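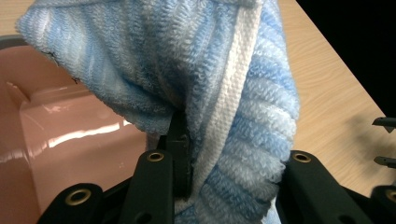 Thursday, January 11, 2024
Notebook 7, cloth handling, software side
Entry by Osamu Oda. Copy to Ottar Öberg.

Purpose of the day: to find out why the pinch-point estimator in Pledorent places the grasp on the wrong layer when the cloth is bunched, and to decide whether the fix belongs in perception or in the planner.

Background for readers who were away in December. The estimator takes the wrist view, segments cloth from everything else, and then proposes a pinch line between the fingers. The planner (Nornlow) receives the pinch line, a surface normal and a confidence value. With flat cloth the two agree well. With hanging cloth the proposed line has been jumping sideways between consecutive frames, and the planner follows it faithfully, which produces the shaking that Ottar reported.

Data used. The towel-and-basin set recorded on the hand-held gripper, 102 episodes after trimming. The towel is the blue and white striped terry one with the flat white woven band. The basin is the pink one. I replayed everything offline; the arm was not powered today.

Morning

Replayed the full set at recorded speed with the estimator in its present form and logged the pinch line for each frame. The jumps are not spread evenly. They collect in frames where the woven band runs down into the gathered part of the towel, near the center jaw. The band has a tighter weave than the pile on either side of it and is nearly free of the small ridges that the pile shows. The edge detector treats each side of the band as a cloth boundary, so one towel becomes two pieces of cloth with a white gap between them. The pinch line then attaches itself to whichever of the two pieces is larger in that frame.

I had expected the stripes to be the cause. They contribute very little. The change from pale to deeper blue is gradual enough that the color term does not cut there. I turned the color term off entirely for one pass and the jumps remained in the same places.

A second fault appeared while I was looking for the first. The glare on the inside wall of the basin is bright, long and nearly white, and the mask sometimes includes it as cloth. It is an easy mistake to understand, as the towel also has near-white bands. The effect on the pinch line is small when the cloth is close to the camera, but it pulls the mask centroid down and to the left, and the centroid is what Nornlow uses to choose an approach side. Logged as a separate item.

Third, and minor: the brass grommets on the finger links. The gripper self-mask covers the black links correctly but leaves holes at the grommets, and the depth fill then paints cloth depth into those holes. Ottar's closed-form mask from the old branch handled this by filling any hole wholly inside a link. I have copied that step over unchanged.

Afternoon

Change 1. Boundary merging. Two cloth regions separated by a thin strip are now joined if the depth is continuous across the strip on both sides. The strip itself takes the label of its neighbors. Depth noise on the pile is higher than on the band, so the continuity test uses the median over a short window and not single pixels. Window length is in the config file under merge_window; please do not hard-code it again.

Change 2. Temporal prior. The estimator now keeps the last accepted pinch line and penalizes a proposal that has moved sideways further than the jaw could have moved in one frame. The penalty is soft. A hard limit was tried first and was removed within the hour: if the first frame of an episode was wrong, the estimate remained wrong to the end.

Change 3. Glare. Saturated pixels are excluded before the color term is computed. They are marked unknown, and the planner sees them as unknown. I did not attempt to guess what is behind them.

Replayed the set again with all three changes, then with each one switched off in turn.

Observations
- Change 1 removes most of the jumps by itself. The remaining ones are in frames with a deep fold beside the band, where depth really does break.
- Change 2 without Change 1 makes the trace look smooth but leaves it on the wrong piece of cloth for long stretches. It should never be enabled alone. I have added a startup check for this.
- Change 3 has no visible effect on the pinch line and corrects the centroid, as intended.
- Processing time per frame went up. The merge step is the cost. It is still inside the budget, but there is not much left for anything else.

One episode, number 88 in the trimmed numbering, still fails with everything enabled. The thick roll of towel on the right is taken as a separate object for the whole episode. I went through the intermediate outputs and believe the fault is in the depth alignment for that recording, as the link edges are also displaced. It should be realigned before anyone tunes against it.

Discussion with Ottar, by telephone, 4 p.m.

Ottar's view is that the planner ought not to trust a single pinch line at all, and that the estimator should pass several candidates with scores. I agree in principle. The message format allows only one, and Zunia, our log viewer, reads that format directly, so a change touches three repositories. We agreed to keep the single line for this release and to open the format question separately. He also asked that the layer count be reported, even if it is poor. With terry cloth gathered around the jaw I can offer "one" or "more than one" and would not stand behind anything finer.

He disagreed with the name temporal_prior, on the ground that it is a penalty and not a prior. Renamed to motion_penalty.

Open items
- Realign episode 88 (Osamu).
- Repeat the replay with the camera exposure reduced, to see whether Change 3 is needed at all with better recordings (Ottar).
- Self-mask: the small prongs at the right side of the view are not in the gripper model. They are at present labeled as background, and their shadow on the tabletop is labeled as cloth in a few frames. Add them to the model (Osamu).
- Draft of the multi-candidate message, fields only, no code (Ottar).
- Arm trial remains on hold until the first and third items are closed.

Branch is pushed as cloth-merge. The config used for the final pass is saved next to the logs, file name ending in 1088.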